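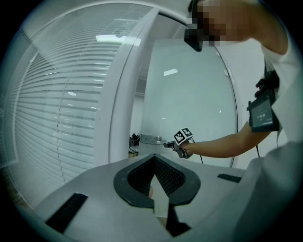 Progress Report: Kamden Summer Giveaway, Second Period
Prepared for the Asance promotions fund

We are past the halfway mark of the Kamden giveaway and I'm really pleased to be writing this one. Entries for the second period closed in July with 578 valid entries, up from 272 in the first, and the mood in the office has been great ever since the final tally came through.

Where the entries came from

Most people still enter through the online form on the Cudow site, but the mail-in cards did far better than we planned for. We had set a box of them on the counter at each of the 15 participating stores, and two stores asked for more before the first week was out (we reprinted, and the cost is in the attached sheet under Printing). The daily bonus entry has been popular too! People come back for it, mostly between 7 and 9 in the evening, so we moved our reminder email from noon to 6:30 p.m.

Prizes awarded so far

All 47 instant-win prizes set aside for the first two periods have been claimed. These were the Tam picnic sets, the gift cards and the movie ticket pairs. The first-period grand prize, the weekend for two at the lake, went to an entrant who had mailed in a single card. Her paperwork came back signed within four days and the trip is booked for September.

The second-period drawing is done and the potential winner has been notified. She has until the end of the response window to return the affidavit. If we don't hear back, we go to the first alternate, as set out in section 6 of the official rules.

What we changed

In the first period the form rejected anyone with an apostrophe or hyphen in their last name. We fixed that, wrote to everyone who had complained, and accepted their entries by email for the same period. We also rewrote the eligibility paragraph in plainer words. Questions about who can enter have dropped to a trickle, and the ones we do get are mainly about whether two people at the same address can both play (they can, one entry each per day).

One problem is still open. The confirmation email lands in the spam folder for some entrants, who then enter again and get a duplicate notice, which understandably annoys them. Cudow is working on the sender settings and expects to have it sorted before the third period opens. Until then we have added a line to the thank-you page telling people to check their spam folder.

Budget

Spending is on track. Printing ran over, as mentioned, and postage came in under, so the two nearly cancel out. We would like your approval to move what is left in the radio line over to extra instant-win prizes for the last period. The radio spots brought in very few entries compared with the store cards, and small prizes are clearly what keeps people playing.

Next steps

The third and last period opens in August. New cards go out to the stores the week before, in a brighter yellow so staff can tell them apart from the old ones. Leftover cards from the second period should be returned to us or recycled at the store. The grand prize this time is the backyard makeover, and we already have people writing in to ask when they can start entering!

We'll need a yes or no on the radio money before the new cards go to the printer, as the prize list is printed on the back.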